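Can machines do shelf filling yet? (and the washing up, while we're at it)
General talk > Work and home

pegrail
Our area manager came back from a trade day in Veltdale saying we'd have a robot doing the snack aisle within two years. I have filled shelves for 13 years and I'd like to hear from people who have seen one of these things do real work. I don't mean a clip with music on it. I mean a shift.

My own view is that scrubbing a floor is solved, counting stock is nearly solved, and putting stock out is a long way off. Happy to be told I'm wrong.

oddsocks_ken
Wrong on the floors for a start. Ours does the wide bits and leaves the corners, so someone goes round with a mop anyway.

pegrail
Fair. Solved-ish, then.

tidewater
I look after stock for a small supermarket and have done the same job in two others. People outside the trade think the work is lifting. The lifting is fine, a machine can lift. What they forget is the mixed box. You go down the aisle with odds and ends from the back and they have to go home to four or five different places.
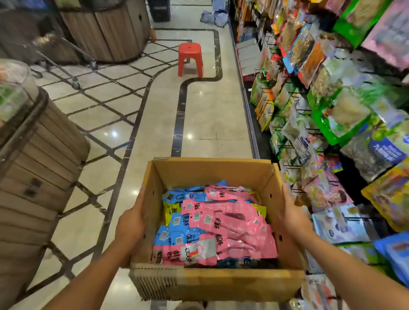 Meron, May

Pink, blue and yellow packets all in together, and every one of them has to be picked out, turned the right way and put with its own kind. They're slippery and they bend. I've read plenty about grippers that can take a tin off a belt. A tin stays the same shape when you squeeze it.

Then there's getting there. Bins down one side, pegs down the other, a stool in the middle of the floor. I step round it without thinking.

hallam_b
I'll disagree with most of that. I work in a parts warehouse and we have had Jistden picking arms since last spring. Soft bags, blister packs, rolled cable, they do the lot with suction cups. Our count last month was 641 picks in an hour across the line, with 7 that needed a person. Sorting a mixed box by colour is the easy part, a camera does that better than you or me at the end of a shift.

tidewater
Does it pick from a bin and drop into a bin?

hallam_b
Bin to tote, yes.

tidewater
Then it never has to stand anything up. Dropping into a tote is half the job. The customer sees the other half.

oddsocks_ken
This is the bit I'd want to see as well. Suction on a crinkly packet, fine, but put it upright in a row with the front showing and don't knock the rest over.

pegrail
Also, who brings the arm its bins? Somebody fills those.

hallam_b
A person does, at the moment. I never said it ran itself. I said it handles soft packets, and you lot said it couldn't.

tidewater
I'll give you that one. Second picture, same aisle, down at the bottom shelf.

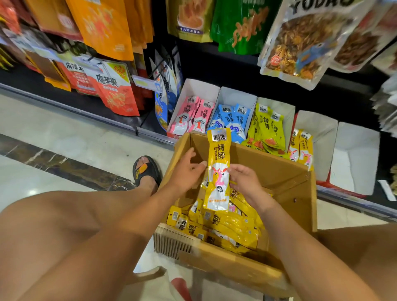
Bottom shelves are where I think the machines will struggle longest. Most of the ones I've seen advertised are a post on wheels with arms at chest height, and a good third of my day is spent squatting. The trays down there are cardboard and each flavour has its own, and if one is empty, like the tray on the far right, you have to decide whether to leave the gap or spread the next flavour over. In our shop that depends on whether a delivery is due. A machine could be told that, I suppose, if somebody kept the system up to date, and ours is usually a day behind.

marl_and_clay
Coming at it from the house side. We had a Vương arm on trial in the kitchen for 43 days, fixed to the worktop. It loaded the dishwasher if the plates were all the same set. Mugs were all right. It gave up on anything with a lid. Wiping down was good, better than my husband. It couldn't do the cupboard under the sink at all, so I'm with tidewater on low places.

pegrail
Would you have it back?

marl_and_clay
At the right price, yes. It was slow, but it was doing it while I was out. Loading took it about an hour. I don't care how long it takes if I'm not there.

hallam_b
That's the point I'd make about shops too. You're comparing it with a quick person in the daytime. Let it do the aisle from midnight to six with the doors shut and the stool put away. Slow doesn't matter then.

tidewater
It matters if I come in at six and the blue ones are in with the pink. Then I've got to pull the lot out and start again, and that takes longer than doing it fresh.

oddsocks_ken
To be fair we had a lad who did that.

pegrail
So far then: bins to totes yes, plates yes if they match, floors mostly, bottom shelf no. I still say more than two years. hallam_b, could you ask your people if the Jistden arm has been tried on any sort of shelf?

hallam_b
Will do. I'm on lates from tomorrow so give me a few days.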